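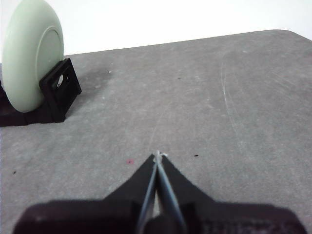
How often should the gripper fingers on the Brurkent cell be looked at?
At the start of every shift, and again any time the arm has been stopped by hand, until the log shows we can safely do it less.

Brurkent cell, upkeep meeting
Minutes, Thursday, 2 pm, Dradcombe workshop
Chair: Kurniawati Sinaga
Minutes: Jovita Meléndez
Also present: two operators from the day shift, one from nights. Wotico sent apologies and a four-page service proposal.

1. Last minutes
Accepted with one change. Item 3 said the drift in the pick position had been "resolved". Kurniawati asked for that to read "not seen since", as no cause was ever written down. Changed.

2. Gripper fingers
The fingers taper to a fine point with a thin metal strip down each inner edge. Night shift has been wiping the strips and leaving the tips, on the grounds that the tips are fiddly. Agreed that the tips are where the trouble is. A bit of fluff or a paper crumb at the point is enough to hold the fingers apart, and the cell then reports a part in hand when there isn't one.
The log has 79 false grips since the last service. Jovita put 50 of them down to debris. Kurniawati wanted to know how anyone could tell, given that the log has one code for every kind of false grip. Jovita went by the operators' notes, and agreed the notes vary a lot depending on who was on.
Decided: lock out the arm, wipe strips and tips with a dry lint-free cloth, then check the gap against a light. No solvent until we have it in writing what the strips are bonded with.
Action: Jovita to split the false grip code in two.

3. Roll holder
Day shift says the holder creeps during long runs. Nights says it doesn't. Neither has measured it. Wotico's proposal includes a new holder with clamps, and the price was read out twice.
Kurniawati is not willing to buy a holder to fix a movement that may not exist. Jovita will mark the base position on the table with a paint pen and both shifts will check it at handover for 12 shifts. If it has moved, we bolt down the one we have.

4. Table surface
Scuffs and one long scratch noted. Discussion of whether the scratch came from the fingers touching down or from somebody dragging a tool across. No agreement. The touch-down height will be checked anyway, with a feeler gauge at three points, as the last check was done at one point only and that was beside the home position.
Dust and specks to be wiped off before any calibration. One operator pointed out that the sheet already says this. It does, on the back.
Action: Kurniawati to move it to the front.

5. Wotico proposal
Cycle count at the time of the meeting was 3,504. The proposal recommends new fingers now, as a precaution. Asked for the wear figures behind that, Wotico's reply by email was that it is "standard practice". The meeting did not find this very useful.
Night shift would sooner have the new fingers and be done with it — they are the ones clearing the faults at 3 am. Fair point, and minuted at their request. Against that, the Tlapale site changed fingers on its cell last winter and the false grips came back within the month. Jovita noted that Tlapale also never cleaned the tips, so it doesn't prove much either way.
Decided: no new fingers yet. One spare pair to be ordered and kept in the cabinet.
Action: Kurniawati to ask Wotico again for figures.

6. Calibration after cleaning
Short disagreement on whether wiping the tips means the arm has to be recalibrated. Left as a single check pick after cleaning, with a full calibration only if that misses. To be looked at again once there are results to look at.

7. Other business
The lockout tag has gone missing again. Jovita to order two.

Next meeting in June, same room, provided the handover checks have been filled in. Closed 3:10 pm.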